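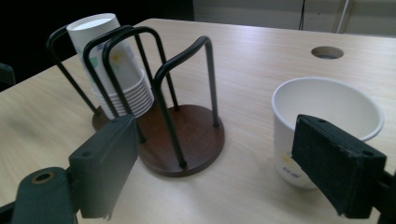 Adeel Zaidi

Workshop > Notebooks > Drimia gripper

2 min read

2021-12-13

Cups today. Set up on the pale table with the cable hole at the back and used the wire cup stand, the one with the dark wooden base. Paper cups are a good test for the fingers. They give as soon as you squeeze too hard, and the rims catch on anything rough.

Opening is set to 80 mm between the pads. Kylie wanted it wider, but the linkage starts to bind past that and I don't want to recut the arms before Christmas. Going in on a single cup standing on the table is fine if you come down from above. From the side the right finger hides part of the cup, so on the camera view you are guessing where the wall is. Anil has the same complaint. We could move the lens up a little on its bracket, but then the calibration has to be done again.

The foam on the right finger is worn. I roughed up a spare block with 60 grit and stuck fresh foam on it with the Zanetti contact glue. Leave overnight under a clamp. Don't swap only one side — Bushra did that in April and the grip pulled to the left until we worked out why.

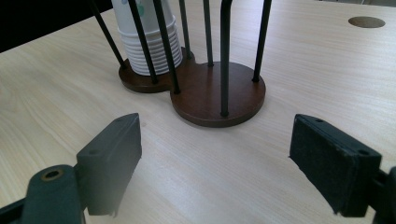 Cup stand between the fingers, cups in the left side, right side empty.

The stand is the awkward part. The rods are thin and there isn't much room to get a finger past them, so taking a cup from the lower end of the stack is out. Approach from the top only. The arm version will need the rods in its collision model, and at the moment Pelberg (the old planning laptop) treats the whole stand as a solid box. That will do for driving up to it and no further.

Log file has over 200 lines of dropped-packet warnings from the encoder board. Same connector as before, I think. Reseated it and put a cable tie on the lead.

To do:
Swap both pads together once the glue has set
Remake the encoder lead with a locking plug
Ask Kalevi if the finger screws can go in from the back
Model the rods separately
Buy more cups

Kylie has the bench tomorrow, so I've left the gripper in the Greltotgate drawer with the battery out.

3 comments · 2 shares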